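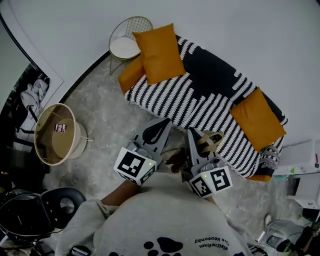

Home | Interviews | Workshop | Archive

I'd been told the Otum project had a bad February, so I drove out to Bondambridge to hear about it from the woman who runs the collecting side. She put the kettle on and started before I had my notebook out.

"It was the left gripper," she said. "It just wouldn't let go!"

Her team does household tasks with a pair of hand-held grippers, things like straightening a throw or putting cushions back on a sofa, and a robot learns from the recordings. The grippers are made by a small shop called Flaretti, and she likes them (mostly). In February one of them closed on a collector's thumb and stayed closed.

"You squeeze, it closes, you let go, it opens. Except the spring had jumped its seat and jammed the linkage. She was stuck for maybe a minute, which is a long minute when it's your thumb."

Was she hurt? "Bruised. Mad at me, and she had every right to be. There was a release screw, but you needed a hex key to reach it, and the hex key was in my car."

I laughed, and she let me, but then she got serious. They stopped all collecting for 5 days and opened up every gripper they had. Two more had springs starting to creep. The green light on top had been on the whole time, too, and that still bugs her.

"People saw green and figured the thing was fine. Green means it's powered and tracking. It doesn't know a thing about the spring!"

And then there was the data. The Miettinen lab, who train on her recordings, threw out 2000 clips from those three grippers. A half-stuck finger opens late, so the robot had been learning to hang on to cushions too long. "I watched it drag one clear across a sofa," she said. "I knew right away where it got that from."

These days there's a pull tab in place of the screw, and everyone opens and closes both grippers before they touch anything. I asked if people really do it every time. She made a face. "When I'm in the room, yes."

Comments (3)

padfoot_jen: We had the same spring trouble. Does the pull tab fit the older model?

R.T.: A light that stays green with your thumb in it, no thanks.

oldbench: Tape the hex key to the handle. Did that for years.

Contact us | © 2018 | Back to top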